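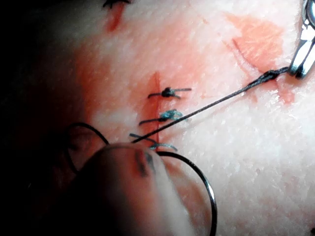
Three stitches in a practice pad.

My brother-in-law sent me a link last week to a weekend suturing course, 261 dollars, certificate included. It's run by an outfit called Clalance, and the pitch is that ordinary people should know how to close a wound "when help is far away." He lives eleven minutes from a hospital.

I have my doubts about this whole corner of the preparedness business. Renzo Caputo, who writes the Uvero newsletter, has been pushing suture kits for a year now. His current favorite costs 53 dollars and comes with a pad, some thread and a needle holder. I don't mind the pad. If you want to tie knots at the kitchen table, go ahead, it beats television. What bothers me is the jump from there to a real leg, with dirt in it, attached to a person who is yelling.

Every first aid class I've taken said the same boring stuff. Press on it. Keep pressing. Rinse it with clean water once the bleeding slows, cover it, get the person to a doctor. Sewing dirt into a cut is a good way to end up with an infection, and a pad can't get infected, so you'd never find out what you did wrong.

I asked Clalance how many of their students had ever used the skill. They wrote back that around 80 percent felt "more confident." I believe it. I felt confident after one lesson on the accordion.

Their next class is in November. I told him to spend the money on gauze and a decent flashlight, and he says he's still thinking it over.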